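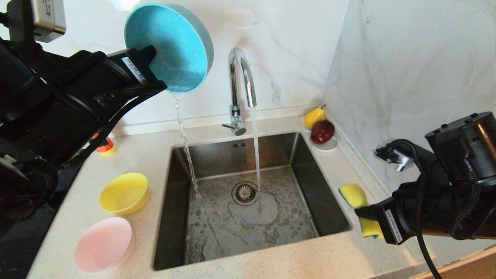

6/21/18 染色ノート 豆汁下地の続き

朝から木綿の下地つけ。前回の布はムラがひどかったので、大豆の浸水を一晩に延ばした。豆はTolentinoの店の袋のやつ。皮はむかずにそのままミキサー、さらしで二度こし。二度目のかすはまだ白い汁が出る。三度目もやるべきか、次回比較。

水は全部で800 ml。濃いめ。Rowenaは「薄いのを重ねろ」派だが、今日は時間がないので濃いの一回で様子見。

布
・生成りの平織り(Bimdenの反物の端)
・同じ布、精練なし。比較用
・麻まじりの古シーツ、Remediosさんから

精練は重曹で20分煮る。お湯が黄色くなった。糊がだいぶ残ってたらしい。古シーツのほうはほとんど色が出ず。洗いこまれてるから当然か。

豆汁に浸けて、絞って、広げて陰干し。絞りは手で軽く。前回は強く絞ってシワの筋が染めムラになったので注意。端を引っぱりながら干すこと。Hakimの竿は短い、大きい布は二つ折りになって重なったところが乾かない。途中で裏返す。

玉ねぎの皮
鍋1: 皮だけ、水から。沸いてから弱火。
鍋2: 皮+前に取っておいた煮汁。においがきつい。換気忘れずに。
色は鍋2のほうが明らかに濃い、赤茶寄り。ただ液が濁るので布に粒がつく。こし布をもう一段細かいのにする。Felicidadに頼んだ分がまだ届かない。

媒染
みょうばんは先に別の器で熱い湯に溶かす。前は冷たいまま入れて底に残った。計りの電池がきれかけ、数字が途中で飛ぶ。交換してくださいい、気づいた人。鉄のほうは釘と酢の瓶、ふたがさびて開かず。今日はみょうばんのみ。
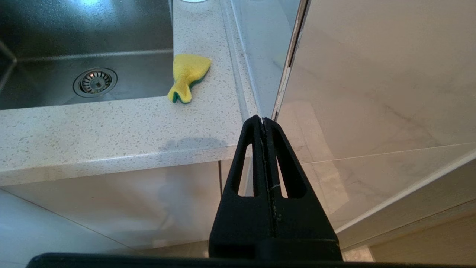 媒染のあとのすすぎは水が澄むまで。これをさぼると次の染液が早くだめになる。700 ml入れた液が、前回は二枚目でもう濁った。

結果メモ(乾く前)
・平織り、精練あり: 黄金色、均一。端に一か所だけ白い抜け。たぶん洗濯ばさみの跡。
・精練なし: はじいてる。まだら。これはこれで面白いとTeodoroは言うが、注文には使えない。
・古シーツ: 一番きれいに入った。麻のせいか、使いこんだせいか分からん。両方ありそう。

乾くと一段うすくなるはず。前回のDrollbridge向けの見本も濡れてるときはよかったのに、乾いたらベージュだった。色見本帳には必ず乾いてから貼る。アイロンは当て布して中温。

耐光テストは前のやつを続行。窓に貼った短冊3本のうち、紅茶のがもう退色してる。玉ねぎは意外ともってる。半分かくしてる厚紙がずれてたので貼りなおした。境目が二重になってるのはそのせい、退色じゃない。

次やること
・豆汁を半分に薄めて二回塗り。Rowenaの言うとおりなら裏まで入る
・藍の上から玉ねぎ、緑になるか
・Trutiaの糸も同じ鍋に入れてみる。太いので時間は長めに
・さらしの買いたし
・釘の瓶、新しいのを仕込む。11月の展示に鉄媒染の灰色がいる

余った豆汁は捨てた。とっておくと翌日にはもうくさい。玉ねぎの液は瓶に入れて冷蔵庫の下の段、ラベルかいた。飲まないこと。

干してる布は夕方とりこみ予定、先に帰る人は窓だけしめていって下さい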